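**Ticket 46 – Orange streaks on gray marble-pattern worktop**

Opened by: Darcy Hawthorne, Peltumside
Product: Fliretti worktop surface, pattern "Perron"
Bought from: Pirkham, online shop
Status: waiting for reply

## What is the problem

The surface is gray with thin white veins, and this part I like very much. But there are also orange streaks. The strongest one is a little left of the center and goes up diagonally. On the small sample I received before ordering, I saw only gray and white. So I would like to know if the orange belongs to the pattern or if it is a stain.

Your form asks for the batch number from the box. I looked on the outside and on the inside. The cardboard is plain, with only a few faint rows of light-brown dashes on one inner wall, and I cannot read any number from them.

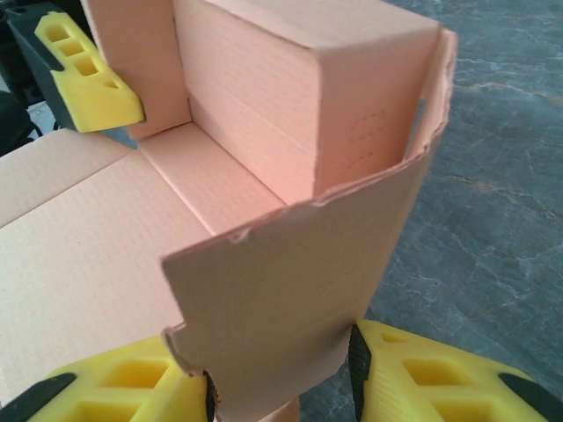
## What I have checked

1. The order confirmation. It says "Perron, gray" and gives no other information about color.
2. Cleaning with lukewarm water and a drop of dish soap, left for 9 minutes. The streaks are the same as before.
3. White kitchen paper, pressed on the strongest streak for 40 minutes with a heavy book on top. The paper stayed white.
4. Fingernail over the streak. I feel no edge.
5. Color transfer from other things. I own two objects in similar colors, a small pinkish-orange block and a salmon-colored cloth, and both are often on this surface. I started with the block.
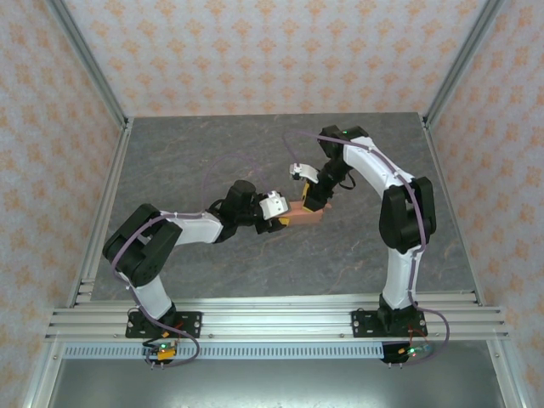 Peltumside, 23rd June

Second entry. Thank you for the quick answer. You asked me to say exactly where the orange is, so I try to do this well. When I stand at the front edge, the main streak begins near the middle of the left side and climbs toward the center. It is brightest in its upper part. There are weaker orange threads lower in the middle, and a short one closer to the right.

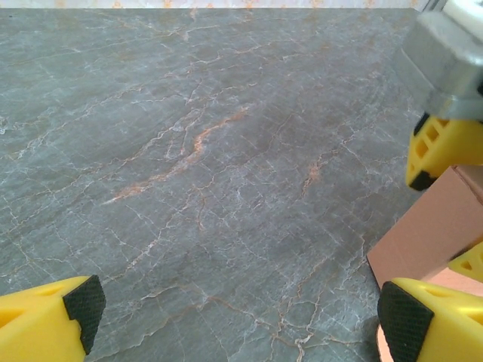
You also asked if the streaks have become bigger. I put two small pieces of tape at the ends of the main streak and left them there for 14 days. The streak still ended at the tape, on both sides. For this reason I now believe more in the pattern than in a stain – but I am not an expert, and I would prefer to hear it from you.

The remaining question is the cloth. I washed it by hand two times, and the second time the water had a light pink color. This made me worried again. 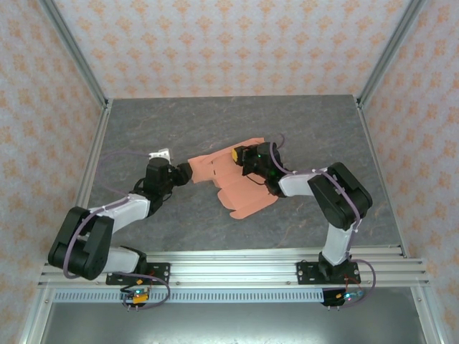

I have read the care sheet once more, and it says only "do not use colored cloths when new." It does not say how long a surface is "new." Could you please tell me this in weeks?

## What I need from you

- Please confirm if "Perron" has orange veins in every piece, or only in some.
- If it is the normal pattern, I will keep the surface and you can close the ticket.
- If it is a fault, please tell me if I can return it in the same box. The return period at Pirkham ends in July.

I can send the small sample by mail if it helps to compare.

Regards,
Darcy Hawthorne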